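Subject: Re: [maritime-hist] Reading crew lists against port records

On Sunday a list member wrote:

> I have been going through the review essays on the Sutcombe
> privateering papers and I keep running into the same claim, that
> the crews were mostly debtors and runaway apprentices. Does
> anyone know where it comes from? The footnotes all point to each
> other. I would also like to know if the Huamán edition is worth
> the price or if I should wait for the library to get it.

The claim goes back to one article, as far as I can tell. The author used a single muster book with 78 names in it and found 9 men who had been before the county court for debt. In the article that is stated clearly enough. By the time it gets into the survey books, the 9 have become "many" and then "most," and the apprentices have been added from somewhere else. I have not found the source for the apprentices.

The muster book itself is only a partial record. It covers one ship for one season, and the back pages are missing. The port books for the same years list some 900 men going out of Sutcombe on ships of all kinds, so even a careful count from the muster book would not say much about privateers in general.
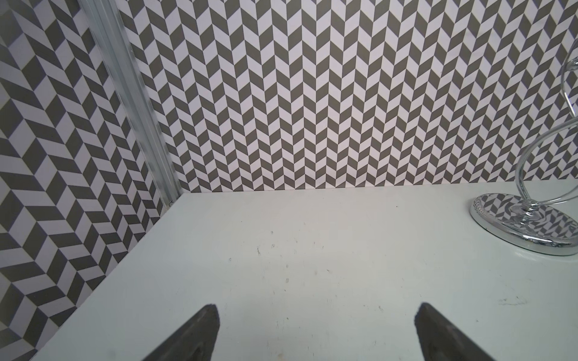 Vol. 9, Issue 2

The Huamán edition is good on the letters and weak on the accounts. The letters are printed in full, with the original spelling, and the notes on place names are better than anything we had before. The accounts are cut down to totals. If you want to know what a man was paid, or what was held back for clothes and tobacco, you still have to go to the originals or use the Zelelik transcripts, which were typed up years ago and have mistakes in them but do give every line.

I paid for my own copy and don't regret it, but I use the letters every week. If your interest is mainly in the crews I would wait for the library. The introduction runs to 200 pages and repeats the debtor claim without checking it - that annoyed me more than the accounts did.

One more thing on the port books. The clerk changed partway through, and the second one wrote down a man's parish only if it was outside the county. A blank there should be read as local. At least two of the recent articles treat the blanks as unknown, and their tables are off as a result.

I can send my list of the 78 names to anyone who wants it. It is a plain spreadsheet with the folio numbers in the first column.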